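Reading time: 3 min

Does more tidying-up data make a better policy? A second look at our table-clearing result

Student project report, Hajar Ezzat and Ashraf Tahiri
Submitted 04/01/2018

We set out to repeat a claim that gets made a lot in our reading list: that if you collect demonstrations with a hand-held gripper in enough different rooms, the robot trained on them will cope with a room it has never met. Our supervisor, Magdy Farouk, gave us a term and the use of the Rilinel arm. We ended up believing the claim less than when we started, though perhaps for dull reasons.

The demonstrations were all of one kind. A person holds the gripper, reaches over a table, picks up one small item and puts it somewhere else on the table. We had 1009 of them once the broken recordings were thrown out. Of these, 400 came from a single meeting room at Dasville, and that is where most of the trouble starts. 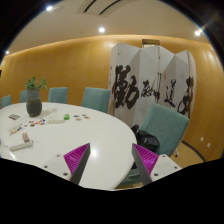
A policy trained on everything did well in our own lab. We were pleased with that until Ashraf took out the Dasville set and trained again. The score barely moved. Then we took out the other rooms and kept only Dasville, and it barely moved again. Either every room teaches the same thing, or our lab test was too easy to tell good data from bad. We think the second. The lab table is plain, the item always starts within easy reach, and a policy that simply goes down and closes would pass much of the time.

Dasville is a harder place on paper. The tabletop is white and glossy and throws back the ceiling lights. Small coloured pieces lie scattered over it, and there is a plant in a grey vase in the way of some reaches. We had expected the clutter to make the data richer. What it may have done is let the network learn that particular table by heart.

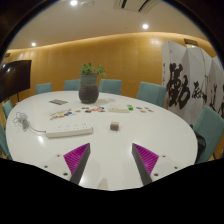 Figure 2. The Dasville table, gripper open, small block in front.

To check this we ran what we called the swap test. We kept the recordings but painted over the background in each one, leaving only the fingers and the item. If the policy was learning to grasp, it should hardly care. It did care. Grasps that had been clean became late or stopped short, and on the arm it twice closed on nothing and carried on as if holding something.

We should be careful here too. Painting over a picture leaves hard edges that no real room has, so some of the drop could be our own doing. Iman Chraibi pointed this out in December and we have no good answer to it. A fairer test would be to go back to the room and move the furniture, which we did not have time to arrange.

There is also the matter of the item. Small blocks with flat sides are kind to a gripper with ribbed pads. A near miss still ends in a hold. Zeleke, the scoring script we were given, counts any hold as a success, wherever the fingers land. When we scored the same runs by hand and asked for a centred grasp, the gap between the policies shrank further. 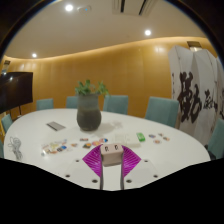
Tahira Kakakhel, reading the draft, wrote that we were being too hard on the data and not hard enough on ourselves: three training runs per condition is very few, and a flat result from three runs might hide a real difference either way. She would not accept "rooms do not matter" on this evidence, and would not accept the opposite.

We agree, and have taken the stronger sentence out of the summary. What we are left with is narrower. On an easy test, with a lenient score, adding rooms made no difference we could measure. We would like to see the papers we read report how easy their test was before they report how many rooms they used. Most of them give the second figure in the abstract and we had to hunt for the first.

The training settings are in the Condach folder with the hand scores. The first week's scores were done by Hajar alone and should be treated as rougher than the rest.

Contact the project group | © the authors | Back to top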